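Notes for my talk in Wurnesham, April 29, 2024
Parveen Gondal

Start slowly. Say good morning, say thank you to Minhas for the invitation.

I work at Brolton for eight years, the last two in the training group. Before, I was at the packing tables. Please tell this early, so the people know from where I speak.

When Cinow came to us in December, the first question at the tables was about the jobs. The second was about the hands. Who will show the machine how to pick up a bottle? The answer was: we will. (Pause.)

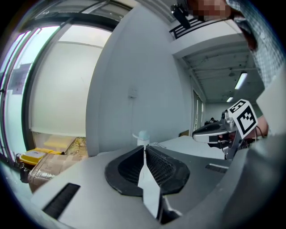
So the work changed its shape. A packer who was judged on speed is now asked to move slowly and in the same way each time. For some colleagues this was hard. They felt like beginners again, after many years of being the best on the shift.

Numbers, only one slide: 651 recorded tasks in our first month. One person can do up to 2 hours, then must change. We asked for this rule because of the wrists.

Say also what is not solved. The pay grade is still the old one. The new work has no name in the contract, and I think it should have one.

If there is time, tell the story about the night shift and the rota. If not, go directly to questions.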